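Sterkoreck to end password-only sign-in for Luso accounts

Dec 25, 2023 - Sterkoreck will withdraw password-only sign-in for all Luso consumer accounts with release 4.15. Account holders will need either a passkey or a one-time code from an authenticator app. Codes sent by text message will no longer be accepted.

The change follows a review completed in October by the security testing firm Vītola. It covered 479 support cases involving lost account access, of which 232 were traced to a password reused from another service.

Existing sessions will stay open for 15 days after the update. Once that period ends, the user is signed out and asked to register a second method. Recovery codes issued under the old system will still work, once each.

Accounts linked through Dollilen are not affected - these already use passkeys. 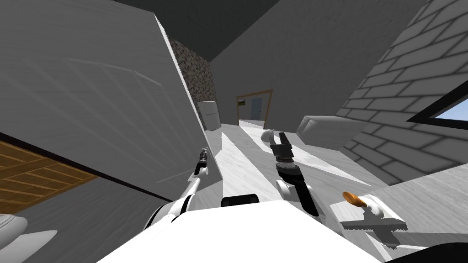
Stored files are not altered by the new sign-in process, and no download or backup is needed before the update. This applies to documents, purchased media and 3D room models alike. Shared links to such files also remain valid, but changing who can open them will require the new sign-in. Setup instructions are listed under Account, then Security.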